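Giving Up the Car Keys Drawer, and Other Small Acts of Letting Go

April 11, 2025

I've been meaning to write about the drawer for months, and since it has rained all day here in Vallosley and the garden is one big puddle, I think today is the day.

Every house I have ever lived in has had a drawer. You know the one I mean. Ours is in the hallway, in the old dresser that came from my grandmother's place on Marciniak Street, and for as long as we've been here it has been called the car keys drawer, even though the car keys have lived on a hook by the back door for years. What the drawer holds is everything else. Batteries that might be good. Rubber bands. The warranty for a toaster we gave away. A single roller skate wheel (I have never owned roller skates). Takeout menus from a noodle place that closed before my youngest was born, and which I still miss terribly.

Back in December I decided I was going to empty it. I had read one of those articles that make it all sound so easy, where you take everything out, put it on a table and keep only what you love. Well, I took everything out and put it on the table, and then I made a pot of coffee and sat there for most of an afternoon reading old receipts. I got as far as throwing away the menus, and then I went and got one of them back out of the trash.

The trouble is that a junk drawer is a kind of diary for people who don't keep one. I've tried to keep a real diary and I always fall off the wagon by the second week. But I can pick up a ferry ticket stub and tell you exactly what the weather was like and who was seasick. I found a parking stub from the hospital in Loria from the night my daughter was born, stamped $2, and I had to go sit on the stairs for a minute. You can't put a thing like that in the recycling. You also can't put it anywhere sensible, so back in the drawer it goes.

My mother was the opposite. She could empty a closet in the time it took me to find my shoes. When she moved out of the big house she gave away so much that she called me a week later to ask if I had a can opener she could borrow. She said she never missed any of it, and I believed her about the furniture and didn't believe her about the button tin. It was a round blue cookie tin, very dented, and my sister and I used to pour the buttons out on the rug and sort them into families. There were 357 of them. I know because we counted them one winter when we both had the chicken pox, and then counted again because my sister got 356. I would give a great deal to have that tin back, and I don't even sew!

So I've been trying to find a middle road. What I've settled on is a box, an ordinary shoebox with a lid, and the rule is that anything sentimental goes in the box and anything else has to either be useful or leave. When the box is full, something has to come out before something new goes in. I've been at it since the winter and I'd say it's working about as well as any of my rules work. The box is full. There is a second box. We are not talking about the second box.

The real surprise has been keychains and charms. I had no idea how many of those little things had piled up in this house. They come home from school fairs and birthday bags and the counter at the gas station, they hang off a backpack for a season, and then they slide down into the drawer and wait. My kids have strong feelings about every single one of them. I'll hold up some scuffed plastic blob and say surely this can go, and there will be a cry from the other room as if I'd suggested selling the dog.
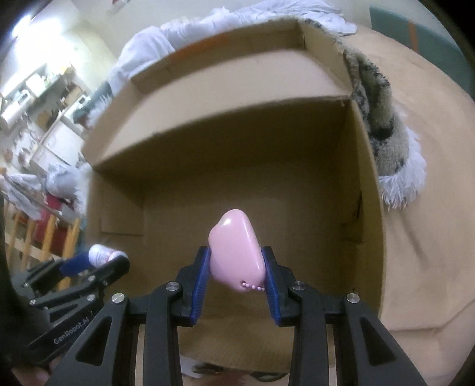 Pink and shiny, on its own little bead chain.

I do understand it, though. When I was small I had a rabbit's foot dyed green, which seems a horrible thing to me now, and I carried it in my coat pocket until the fur wore off. It never brought me any luck that I noticed, but it was mine, and I was the only person who knew it was there. I think that's most of what a child wants out of a small object. It fits in the hand and it doesn't have to be shared.

The drawer itself is a lot better, I'm pleased to say. It closes all the way now, and that hasn't happened since we moved in. I lined it with some leftover wallpaper from the bathroom, the kind with the ferns, and I put the batteries in an old mug so they don't roll to the back. The tape has a corner and so do the scissors. The noodle menu is flat against the side where I can see it. Page two, number 64, the one with the peanut sauce. If anybody in Vallosley knows how they made that sauce, please write to me.

Next on my list is the hall closet, where I already know there are three umbrellas that don't open and one that won't close. I'll start on it when the rain stops.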